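4. 調査対象と作業の変化

4.1 対象事業所の概要

本節では、縫製済み衣料・布小物の検品と仕分けを請け負うSandhu社の作業場を取り上げる。同社は返品された商品を受け入れ、状態を確認し、再出荷できるものとできないものに分ける業務を行っている。取扱量は1日に1,000点を超える。商品の種類は一定せず、薄手のシャツの次に厚手の起毛素材が来ることも珍しくない。作業場は2つの区画に分かれ、一方では従来どおりの手作業、他方ではLollerと呼ばれる搬送・把持システムを併用した作業が行われている。

Lollerの導入以前、検品担当者は箱から商品を取り出し、広げ、表裏を確認し、たたみ直して棚に置くまでの全工程を一人で受け持っていた。導入後は、取り出しと吊り上げの工程が機械に移り、担当者は確認と判定を主に受け持つようになった。ただし後述するように、この切り分けは商品の素材によって崩れる。

聞き取りは、検品担当者4名と工程管理者2名の計6名に対して行った。工程管理者のPoonam Bhardwaj氏には導入前後の作業票の閲覧についても協力を得た。

4.2 把持動作の教示という新しい仕事

導入に伴って生じた最も大きな変化は、検品担当者の業務に「教示」が加わったことである。教示では、担当者が手持ち式の把持具を使い、布製品をつまむ、持ち上げる、置くといった動作を自ら行う。記録された動作はLollerの制御に用いられる。図3に、起毛素材の製品の下端を把持具ではさんだところを示す。

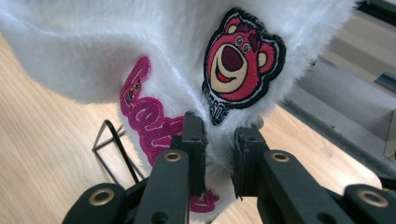
Staline、9月

図3 白い起毛素材の製品に対する把持。2本の指の間に生地が寄せられている。製品には刺繍のパッチが付いている。

図3のような製品は、検品担当者の間で「つかみにくいもの」として最初に名前が挙がる類のものである。毛足の長い生地では、指先が毛だけをとらえて地の布に届かないことがある。反対に深くはさむと、生地が大きく寄って折り目が残る。手で扱うときには、担当者は毛の流れや布の厚みを指で確かめながら力を加減しているが、把持具を介するとその感触の多くが失われる。担当者の一人は、教示を始めた当初について「軍手を二枚重ねて針に糸を通すようだった」と述べた。

刺繍やパッチのある製品では、さらに別の判断が必要になる。糸の盛り上がった部分をはさむと引っかかりやほつれの原因になるため、担当者は装飾のない縁を選んで把持する傾向があった。この選択は作業手順書には記載されていない。聞き取りでは、4名の検品担当者全員が装飾部を避けると答えたが、どの程度離すかについては回答が分かれた。手順書に書かれていない判断が教示の記録を通じて機械の動作に入り込むこと、また担当者ごとの違いもそのまま入り込むことは、現場では導入後しばらくたってから意識されるようになった。

教示の目標件数は、素材の区分ごとに1,000件と定められた。この数は設備側の要件として示されたもので、検品担当者は決定に加わっていない。起毛素材の区分は該当する返品が少なく、同じ製品を向きや置き方を変えて繰り返し使うことで件数を満たした。繰り返しの多いこの区分の教示は担当者に好まれず、当番制が設けられるまでは経験の長い者に偏っていた。

4.3 担当者による評価

教示業務に対する評価は一様ではなかった。検品担当者のArchana Singhal氏は、かがんで箱から取り出す動作が減ったことを歓迎し、夕方の腰の痛みが軽くなったと話した。一方で、把持具を持ち続けることによる手首の疲れを新たな負担として挙げている。別の担当者は、教示の時間が個人の処理点数に算入されないことを不満とした。作業票では教示は「その他」の欄に記入されており、技能を要する作業として扱われていなかった。

工程管理者の見方はこれとは異なる。Bhardwaj氏は教示を一時的な準備作業と位置づけており、件数がそろえば終わるものと説明した。しかし実際には、取引先のPonierが扱う商品が季節ごとに入れ替わるため、教示は完了せず、断続的に続いている。担当者の側ではこれを恒常的な業務と受け止めており、両者の認識のずれは、処遇に関する話し合いが進まない一因となっていた。

判定の工程についても変化が報告された。以前は商品を手に取った時点で湿り気やにおい、縫い目の緩みに気づくことができたが、吊り上げられた状態で商品を受け取るようになってからは、触れる前に目で見て判定を終えることが増えたという。このため区画内では、起毛素材と裏地付きの製品に限り、吊り上げ後に担当者が一度手で触れる手順が加えられた。この手順は検品担当者の提案によるもので、処理に要する時間はその分長くなっている。

次節では、教示の記録が人事評価でどのように扱われたかを、作業票の様式の変更とあわせて検討する。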